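3.2 Arrangement of outlets and cables on the bench

The survey described in Section 2 showed that most complaints about shared work tables concerned the supply of power to them, and that few concerned the table itself. Respondents wrote of plugs that blocked one another, of cords that crossed the writing area, and of leads left behind by earlier users. We therefore treated the tabletop power tower as a piece of furniture in its own right and examined how its shape affects the use of the surface next to it.

A power tower differs from the ordinary flat strip in that its outlets are placed on upright faces. The area taken from the table is small, but the plugs project sideways and each cord has to fall from the height of its outlet before it reaches the surface. The space a tower needs in practice is thus larger than its base. We call this space the skirt. It is bounded by the outermost point at which any cord touches the table and turns towards its device. A tower with nothing plugged into it has a skirt equal to its base, and the skirt grows unevenly as outlets are filled - usually towards the side on which people sit.

Three properties of the tower were expected to influence the skirt. The first is the height of the outlet in use. A cord leaving a high outlet hangs in a wider arc than one leaving a low outlet, unless it is heavy enough to drop straight down. The second is the stiffness of the cord. Thick mains leads keep the curve in which they were stored and tend to lift clear of the table, while thin charging leads lie flat and wander. The third is the length of cord left over once the device has been connected. Surplus length was the property over which users had most control, and the one they most often ignored.

Tables were prepared at the two sites, Gundier and Verstraete, using worktops 600 mm deep. Each session began from a prepared layout and ended when the participant judged the table fit for the next person. Participants were told that they could move, coil, unplug or set aside anything on the surface. No storage box or tie was supplied, as an earlier trial at Hutatov had shown that a box is used for everything once it is present and that differences between layouts then disappear. Photographs of the tables were coded by one author and checked by Nuria Abdella, who had not attended the sessions.

For coding, each lead was placed in one of four states. A lead was "run" if it passed between two objects with no loop lying on the surface, "coiled" if its surplus had been gathered into turns, "looped" if it made a single open curve, and "tangled" if its path could not be followed by eye from one end to the other. Loose ends were recorded separately, as a lead may be neatly coiled and still present a connector to the person reaching across it. Where the end of a lead was hidden, it was left uncoded.

Layouts with more than one tower required a further rule. When two towers stand near each other, their skirts overlap, and a coil lying between them cannot be assigned to either on position alone. Such coils were assigned to the shared ground between the towers and counted once. Figure 4 gives a case of this kind, with a low tower towards the front of the table and a taller one set further back.
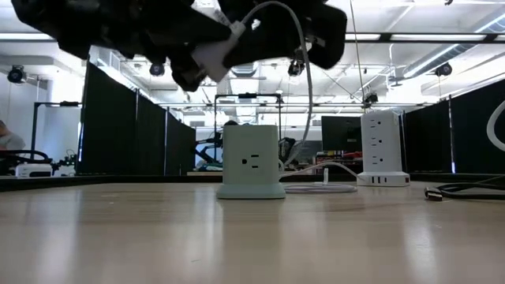
Figure 4. Two-tower layout on a light wooden table. The green tower has a single outlet on its front face; the white tower has three stacked outlets and a row of USB ports in the base. A coiled white cable lies in the shared ground, with tangled black cables to the right.

The single front outlet of the green tower makes its skirt simple to predict, as a plug placed there must project towards the front of the table. The white tower offers more choice. Its vertical stack allows slim plugs to be used one above another, but a bulky adaptor in the middle position may cover a neighbour. The USB ports in the flared base are a different matter: leads inserted there start close to the surface, and their skirt depends almost wholly on stiffness and surplus length.

The coil and the tangle were coded as separate items. The black USB connector lying on the table was recorded as a loose end under the rule above. The small white plug standing upright near the coil was entered as a free object - the code used for any fitting whose connection could not be settled from the photograph.

Two limits of the scheme should be noted. It takes no account of cords that leave the table and hang below its edge, although these were mentioned by several respondents as a nuisance to the knees. It also treats all surplus alike, so that a short thick loop and a long thin one receive the same code even where the former takes up more of the surface. A weighting by cord diameter was tried and dropped, as diameters could not be read reliably from photographs. The codes are therefore reported unweighted in Section 4.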